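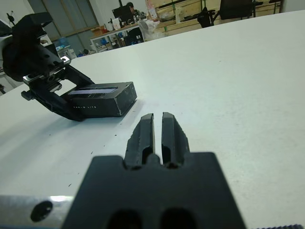

Funton's lending cupboard reopens with longer evening hours

If you have ever bought a carpet cleaner for one stubborn stain and then fallen over it in the hall for years afterwards, you will be glad to hear that the Funton lending cupboard is open again after its summer break, and with a good deal more on the shelves than when it closed.

The cupboard, which long ago outgrew its name and now fills two rooms behind the old bakery on Zabala Row, lends out household things that most of us need once or twice a year. There are ladders, sewing machines, jam pans, folding chairs, a wallpaper steamer and a very popular gazebo that is already booked for most of September. Borrowing is free for the first week and costs a small sum after that, and members can ring ahead to have something put by.

Olanrewaju Ekwueme, who took over the running of it last spring, told us the biggest change is to the opening times. The doors will now stay open until 8pm on two evenings, which should please those who work in Stada and have been getting home just as the lights went off.

"People were asking their neighbours to collect things for them, and then the neighbour would borrow something too, so I suppose we did quite well out of it," he said. "But it wasn't fair on anybody with a long journey home, and we'd been meaning to sort it out for ages."

Membership stood at 400 when the cupboard closed for the break, and 49 more households have put their names down over the summer. There are now 1000 items in the catalogue, 100 of them new this year, including a second apple press (the queue for the first one last autumn went on well into November, by which time most of the apples had given up).
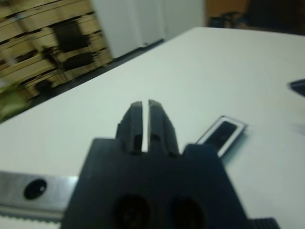 White tabletop, with a pair of black fingers side by side.

A mending evening will also run once a month, for lamps, zips, wobbly chair legs and anything else that can be carried through the door. Tea is provided, and cake if you are early. Mr Ekwueme asks that people bring the plug or lead along with anything electrical, and that they please don't leave broken toasters on the step overnight.

Returns can be dropped off at the Farkero community hall as well as at the cupboard itself, although ladders and the gazebo still need to come back to Zabala Row. New members should bring something with their address on it, and forms are kept on the counter just inside the door.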